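Totier Opens Desktop Repair and Reuse Workshop in Gachanja

GACHANJA, November 27, 2025 - Totier, a refurbisher of office computers, has opened a workshop that takes in retired desktop machines, strips them to their working parts and rebuilds them for schools, libraries and small offices. The workshop occupies the ground floor of the former Banar printing building and began accepting computers in October.

The company has received 811 desktop towers so far, most of them from offices that were replacing their equipment. Almost 100 have been rebuilt and delivered. The rest are on the shelves waiting for inspection or have been taken apart for spares.

The new service is called Skasow. Under it, an organization can hand over its old computers and choose to have them returned in working order, passed on to another group, or broken down for parts and recycling. Totier collects batches of 20 or more at no charge within the Gachanja area. Smaller batches can be dropped off at the loading door on the north side of the building during opening hours.

How the work is done

Each tower is logged at the door, given a number and moved to a bench. The side panel comes off and the case is laid flat so that the board, the power supply and the drive bays can all be reached from above. Dust is cleared out first. Memory, expansion cards and drives are then checked, and parts that pass go back into the same machine where possible. Parts that do not fit the original machine go into stock under their type and speed.

The processor gets its own step. It is lifted from the socket, the old thermal paste is cleaned off and the socket pins are looked at under a magnifier. While the processor is out it stays in a parts tray with a recess for it, away from screws and loose cable ends. Fresh paste goes on before the heatsink is fitted again.

Drives are handled separately from everything else. Any drive that arrives inside a computer is removed on the day it comes in and locked away until it has been wiped. A drive that cannot be wiped is shredded, and the owner gets a written record either way. Owners who prefer to keep their drives can say so on the intake form.

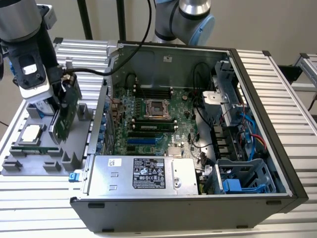
What the workshop accepts

Skasow takes desktop towers and small desktop cases of any brand, complete or with parts missing. Loose memory modules, processors, power supplies, expansion cards and cables are also welcome. Processors should be packed in a rigid tray or box with the contact side protected, and circuit boards should come in antistatic bags.

The workshop does not take laptops, printers or monitors at this time. Totier expects to add laptops once the second room in the Banar building is fitted out with benches and shelving.

Computers do not need to be cleaned before they are handed over. Keyboards and mice can be left in the box with the tower, but they should not be taped to it - the adhesive is slow to remove and often marks the case.

Getting a rebuilt computer

Schools, public libraries and registered community groups in the Gachanja area can apply for rebuilt towers through the front desk. The application is 2 pages long and asks what the machines will be used for, how many are wanted and whether keyboards and mice are needed as well. Groups that already own working monitors are asked to list the type of connector so that the right cable or adapter can be packed.

Rebuilt machines leave the workshop with a clean drive, a label showing the installed memory and processor, and a sheet listing every part that was replaced. If a machine fails during the first year, it can be brought back for repair or swapped for another of similar speed.

Small offices can buy rebuilt towers from the shop counter at the front of the building. Stock changes from week to week, and the current list is posted beside the counter. Individual spare parts are sold there too, including memory, power supplies and drive caddies, which are often hard to find for older cases.

About Totier

Totier repairs and refurbishes office computers for organizations in and near Gachanja. Skasow is its service for computer collection, parts recovery and reuse. Collection requests, application forms and press questions are handled at the front desk of the Banar building.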